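23 Feb 2020

Back from Muvimville with sore feet, a tote bag I didn't want and a head full of robots, so I'm writing this with a pot of tea before it all runs together.

The open day was at Nornix, in the long brick building behind the bus depot. I'd booked back in the autumn and then forgotten, and only found the ticket because I was looking for my dentist's letter. Ticket number 3835, which made me think I'd be queuing with thousands. There were 27 of us in my group! They gave us lanyards and a biscuit each and off we went.

First stop was the big hall, where Stöcker had brought a packing line. Very loud, very yellow, boxes going round and round. A boy of maybe six stood with his hands over his ears and the happiest face I've seen all year. I liked it well enough, but it was like watching a dishwasher through the door – you get the idea after a bit. The talk that went with it was mostly figures. One machine costs 400 a month to keep going, or it may have been 400 a week, I wrote it on my hand and then washed my hands.

The part I'd really come for was upstairs, in the Bultotus room. It was so much quieter up there that people started whispering, like in church. Two arms, a table with a black cloth on it, and a couple of ordinary plastic cups, purple and blue, of the sort you'd take on a picnic. I got myself a good spot by being shameless with my elbows.
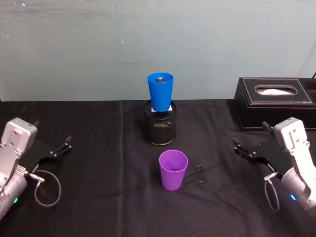 Do they get tired of being asked whether the robots will take our jobs? Very much so, judging by the sigh, though the woman running the session gave a kind answer and said most of her own day goes on tidying up after them.

She told us the hard thing for an arm is knowing how much to squeeze. I'd never given it a thought. I pick up a cup and my hand sorts it out while I'm wondering what's for supper. She passed a spare plastic cup along the rows and had us hold it as lightly as we could without letting go, and of course three people dropped theirs straight away, me included (mine rolled under a chair and a man had to fish it out with his umbrella).

Then there was a bit about gripping from the side or from the rim, and why a person would swap between the two without noticing. I sat there doing it in the air with my fingers. So did the lady next to me. We must have looked like a pair of crabs.

I'd expected the hands to have, well, fingers. Five of them, I suppose, and a thumb. They've just got the two black jaws each, and I was a bit let down for the first minute, then quite won over. It's the same job a pair of kitchen tongs does and I use mine for everything. The arms themselves are handsome, all silver and white, with a little green light on one and a blue one on the other. I asked what the lights meant and somebody's phone went off just as she answered, so I still don't know. Must look that up.

My favourite moment was the purple cup up in the right-hand jaws, over that black mesh pot (I have the very same kind of pot on my desk for pens!). The whole room leaned forward. I did too, I'm not made of stone. 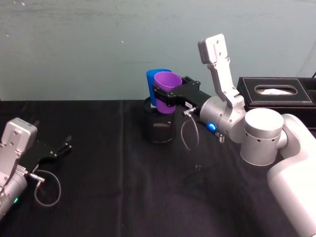 How long does it take to teach an arm a job like that? She said it depends on the job, but they like to have 100 good goes at a thing before they start to trust it.

A hundred! I thought of learning to drive and felt better about myself.

We had a good long while for questions after that. Someone wanted to know if it could iron. Someone else wanted to know if it could iron but asked it in a cleverer way. I asked whether you could have one for somebody with bad wrists, thinking of Mum and her jam jars, and she said jar lids were on their wish list and that twisting is harder than lifting. I wrote that down properly, on paper this time.

Lunch was a cheese roll and a very small apple. The café had run out of soup by nearly the time I got there, which is typical. I spent too much in the shop on a tin wind-up robot for the kitchen windowsill, and it walks in circles and falls over by the bread bin.

They're doing another one in April, with a session where visitors can work the arms themselves. I've put my name down for two places and haven't told Mum yet. Need to check the bus, the 10 past was late both ways and I don't fancy her standing about in the cold.

Dentist's letter still not found.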